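Zwischenbericht an die Fördergeberin
Projekt: Gemeinschaftsküche Lasitz – Einrichtung, Ordnung und Nutzung
Träger: Helside gemeinnützige GmbH, Bereich Wohnen und Alltag
Berichtszeitraum: Januar bis April

1. Gegenstand des Berichts

Der vorliegende Zwischenbericht dokumentiert den Stand der Arbeiten in der Gemeinschaftsküche im Wohnhaus Lasitz. Er schließt an den Antrag und an den Kurzbericht vom Dezember an und behandelt die Einrichtung der Arbeitsflächen, die Neuordnung der Vorräte, die Anschaffungen aus dem Sachmitteltitel sowie die Nutzung der Küche durch die Bewohnerinnen und Bewohner. Die baulichen Maßnahmen, insbesondere die Erneuerung der Wasserleitung im Sockelbereich, sind bereits im Kurzbericht abgerechnet und werden nur dort erwähnt, wo sie den Zeitplan berührt haben.

Im Wohnhaus Lasitz leben Erwachsene, die nach längeren Klinikaufenthalten oder nach dem Auszug aus stationären Einrichtungen wieder einen eigenen Haushalt führen wollen. Die Küche ist der Ort, an dem ein großer Teil der alltagspraktischen Begleitung stattfindet. Sie wird morgens ab 7 Uhr geöffnet und steht bis 21 Uhr zur Verfügung.

2. Ausgangslage

Zu Beginn des Berichtszeitraums war die Küche baulich fertiggestellt, in der Nutzung aber unbefriedigend. Die Geräte standen dort, wo sie nach den Bauarbeiten abgestellt worden waren. Lebensmittel lagerten teils im Oberschrank, teils im Flur, teils in den Zimmern. Für das Frühstück mussten an drei verschiedenen Stellen Dinge zusammengesucht werden, was vor allem für Personen mit eingeschränkter Belastbarkeit eine Hürde darstellte. In den Gesprächen zur Bedarfserhebung wurde mehrfach der Wunsch geäußert, häufig gebrauchte Dinge sichtbar und in Griffhöhe vorzufinden.

Die Haushaltsbegleitung hat daraus in Abstimmung mit den Nutzenden ein Ordnungskonzept entwickelt. Es sieht vor, die Arbeitsplatte in Bereiche zu gliedern, die jeweils einer Tätigkeit zugeordnet sind: Heißgetränke und Brot, Schneiden und Vorbereiten, Vorräte. Was zu einer Tätigkeit gehört, soll ohne Wechsel des Standorts erreichbar sein. Das Konzept wurde im Januar in einer Hausversammlung vorgestellt und mit zwei Änderungen angenommen. Die eine betraf den Platz der Spülutensilien, die andere die Frage, ob Gewürze offen stehen oder im Schrank bleiben sollen. Sie bleiben im Schrank.

3. Durchgeführte Arbeiten

3.1 Arbeitsfläche

Im Januar und Februar wurde die Arbeitsfläche vollständig geräumt, gereinigt und nach dem Ordnungskonzept neu belegt. Die Fugen des Mosaiks an der Rückwand wurden an zwei Stellen nachgearbeitet, an denen sich nach dem Leitungsaustausch Risse gezeigt hatten. Die Platte selbst war ohne Beanstandung.

Die Elektrogeräte sind seither auf der linken Seite zusammengefasst. Maßgeblich für diese Entscheidung war die Lage der Steckdose; Verlängerungskabel werden auf der Arbeitsfläche nicht mehr verwendet. Das Schneidbrett hat einen festen Platz in der Mitte erhalten. Die Vorratsbehälter stehen entlang der Rückwand und lassen die vordere Hälfte der Platte frei für die eigentliche Arbeit.
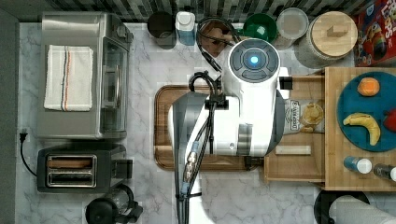 Arbeitsfläche der Gemeinschaftsküche Lasitz mit Toaster, Schneidbrett und Behältern vor der Mosaikwand.

Die Anordnung hat sich im Alltag weitgehend bewährt. Der schwarze Toaster mit zwei Schlitzen und der Wasserkocher liegen im selben Griffbereich, sodass ein einfaches Frühstück an einer Stelle zubereitet werden kann. Der kleine Ofen mit Glastür wird überwiegend abends genutzt, wenn nur für eine oder zwei Personen gekocht wird. Noch nicht befriedigend gelöst ist die Ablage der Geschirrtücher. Vorgesehen war ein Halter an der Innenseite der Unterschranktür, tatsächlich werden die Tücher regelmäßig auf dem Ofen abgelegt. Aus Gründen des Brandschutzes soll dies unterbleiben; ein offen angebrachter Halter neben der Spüle ist bestellt.

3.2 Vorräte

Für trockene Lebensmittel wurden durchsichtige Behälter in verschiedenen Größen eingeführt. Ausschlaggebend war, dass der Füllstand ohne Öffnen erkennbar ist und der Einkaufszettel danach geschrieben werden kann. Ein großes Vorratsglas mit rundem Holzdeckel ist hinzugekommen und wird gern angenommen, da sich der Deckel am Griff auch mit schwacher Handkraft abheben lässt. Frühstücksflocken verbleiben auf Wunsch der Nutzenden in der Originalpackung, weil die Angaben zu Allergenen dort unmittelbar nachgelesen werden können.

Der bisherige Lagerbestand wurde im Februar gesichtet. Abgelaufene Ware wurde entsorgt, doppelt vorhandene Lebensmittel wurden vorrangig verbraucht. Der Vorratsraum im Flur konnte daraufhin aufgegeben werden und dient nun als Stellplatz für Rollatoren.

Für Schalen und Becher, die täglich in Gebrauch sind, gilt eine einfache Regel: Sie dürfen auf der Platte stehen bleiben, sofern sie sauber sind und an der Rückwand stehen. Alles Übrige wird abends in die Schränke geräumt. Eine hölzerne Ablage auf der rechten Seite ergänzt die Stellfläche.

3.3 Anleitungen und Beschriftung

Die Schränke wurden von außen mit Wort- und Bildetiketten versehen. Die Etiketten wurden von der Firma Vaughan gedruckt, nachdem eine erste, selbst laminierte Fassung sich im Dampf gelöst hatte. Auf die Beschriftung der Arbeitsfläche wurde verzichtet; die Nutzenden empfanden sie in der Erprobung als bevormundend, und die Haushaltsbegleitung teilt diese Einschätzung.

Für wiederkehrende Tätigkeiten liegen Anleitungsblätter in einem Ordner neben der Tür. Sie behandeln das Entkalken des Wasserkochers, das Leeren der Krümelschublade, die Pflege von Schneidbrettern aus Holz und das abendliche Aufräumen. Ein Blatt zur Mülltrennung fehlt noch, weil der Entsorger die Einteilung der Tonnen zum Sommer umstellt.

4. Nutzung

Im Berichtszeitraum wurden 344 Nutzungen der Küche im Belegungsbuch eingetragen. Als Nutzung gilt jede eigenständige oder begleitete Zubereitung einer Mahlzeit. Das Aufwärmen fertiger Speisen und die Zubereitung von Getränken werden nicht erfasst. Die Eintragung erfolgt durch die Nutzenden selbst und ist nach Einschätzung der Haushaltsbegleitung in den Abendstunden lückenhaft.

Auffällig ist die Verschiebung zugunsten des Frühstücks. Vor der Umgestaltung wurde morgens überwiegend im Zimmer gegessen. Inzwischen hat sich eine kleine Gruppe gebildet, die zwischen 8 und 9 Uhr gemeinsam frühstückt und anschließend die Fläche wieder herrichtet. Mittags bleibt die Küche dagegen häufig leer, was mit den Arbeits- und Therapiezeiten zusammenhängt.

Der begleitete Kochnachmittag fand wie geplant statt. Er musste im März zweimal entfallen, einmal wegen einer Störung der Warmwasserversorgung und einmal wegen Erkrankung im Team. Beide Termine wurden im April nachgeholt. Die Nachfrage nach Gerichten, die ohne Herd auskommen, ist größer als erwartet; die Rezeptsammlung wird entsprechend erweitert.

5. Mittelverwendung

Im Sachmitteltitel standen für den Berichtszeitraum 2000 Euro zur Verfügung. Davon wurden 1000 Euro für Vorratsbehälter, Schneidbretter, Geschirr und Küchentextilien verausgabt. Die Belege sind dem Bericht als Anlage 1 beigefügt. Die Lieferung der Behälter erfolgte durch Flivent in zwei Teilen; beim zweiten Teil waren mehrere Deckel beschädigt und wurden ohne Berechnung ersetzt.

Die verbleibenden Mittel sind für den Handtuchhalter, eine blendfreie Leuchte unter den Oberschränken und den Ersatz von Kochgeschirr vorgesehen. Der Träger beantragt, die nicht verausgabten Mittel in das zweite Halbjahr zu übertragen. Eine Verschiebung zwischen den Titeln ist damit nicht verbunden.

Personalmittel wurden im bewilligten Umfang abgerufen. Die Stelle der Haushaltsbegleitung war durchgehend besetzt.

6. Abweichungen und offene Punkte

Gegenüber dem Arbeitsplan besteht ein Rückstand bei der Beleuchtung. Die ursprünglich ausgewählte Leuchte ist nicht mehr lieferbar, ein Ersatz ist angefragt. Bis zur Montage wird in den Abendstunden mit der Deckenleuchte gearbeitet, die auf der Arbeitsplatte Schatten wirft.

Offen ist ferner die Frage, wie mit Kabeln auf der Arbeitsfläche umzugehen ist. Die Zuleitung des Toasters verläuft sichtbar von der Steckdose zum Gerät. Eine Kabelführung an der Rückwand würde Bohrungen in das Mosaik erfordern, denen der Vermieter bislang nicht zugestimmt hat. Geprüft werden geklebte Halterungen – deren Haltbarkeit auf den Fugen ist allerdings ungewiss.

Die Haushaltsbegleitung weist außerdem darauf hin, dass Spülmittel und andere Flüssigkeiten zum Reinigen klar von Lebensmitteln getrennt stehen müssen. Im Ordnungskonzept ist dies vorgesehen, die Umsetzung wird bei den abendlichen Rundgängen überprüft.

7. Planung bis zum nächsten Bericht

Im Mai wird das Ordnungskonzept gemeinsam mit der Hausversammlung überprüft. Dabei soll geklärt werden, ob die Geräte auf der linken Seite verbleiben oder ob der kleine Ofen einen eigenen Platz erhält. Für Juni ist die Montage der Leuchte vorgesehen, sofern das Ersatzmodell bis dahin eintrifft.

Die Anleitungsblätter werden in einfache Sprache übertragen und zwei Nutzenden zur Durchsicht gegeben. Der Kochnachmittag wird fortgeführt. Ein zweiter Termin am frühen Abend wird ab Juli erprobt, zunächst für sechs Wochen.

Der nächste Bericht wird zum Ende des dritten Quartals vorgelegt und enthält die vollständige Auswertung des Belegungsbuchs.

Anlagen
1 Belegliste Sachmittel
2 Ordnungskonzept in der Fassung der Hausversammlung
3 Auszug aus dem Belegungsbuch (anonymisiert)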